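Housekeeping Assistant (part-time)
Kurnska Guest House, Valley Road

We are looking for a housekeeping assistant to join our small team from November. The guest house has 18 bedrooms over two floors, a breakfast room and a shared lounge. Most of our guests are walkers and people working nearby during the week.

Hours and pay
The post is for 23 hours a week. Shifts start at 9.30 am, once breakfast is under way, and finish when the rooms are ready for new arrivals. You will work alternate weekends. Pay is monthly, and holiday is worked out on the hours in your contract. Tips left in rooms are yours to keep.

What you will do
Strip and make beds, clean bathrooms, vacuum carpets and stairs, and restock tea trays and towels. You will also take used linen down to the laundry room and sign for the clean delivery from Posell Linen Hire. Faults such as dripping taps or blown bulbs go in the book at reception. Anything valuable left behind by a guest is handed in with the room number written on the bag.

When there is a full changeover we work in pairs. On quieter days you will have your own list of rooms and can do them in whatever order suits you, apart from early check-ins.

What we are looking for
Experience in a hotel, care home or holiday let is useful but we will train the right person. You should be able to manage stairs and lift a full linen bag. There is no lift in the building. We ask for 2 references, one of them from a recent employer if you have one.

Rooms and rubbish
Start each room with the floor and the bins. Cans and bottle tops go in the recycling, everything else in the black bags. Beds are stripped after that. 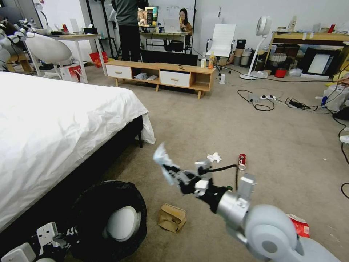 How to apply
Send a short letter or email to Byung-chul Baek, Housekeeping Manager, saying when you could start and which weekends you already have booked. A CV is welcome but not needed. You can also leave your details at reception. Interviews last half an hour and include a look round the building. Free parking behind the Oh Bakery, two minutes' walk away.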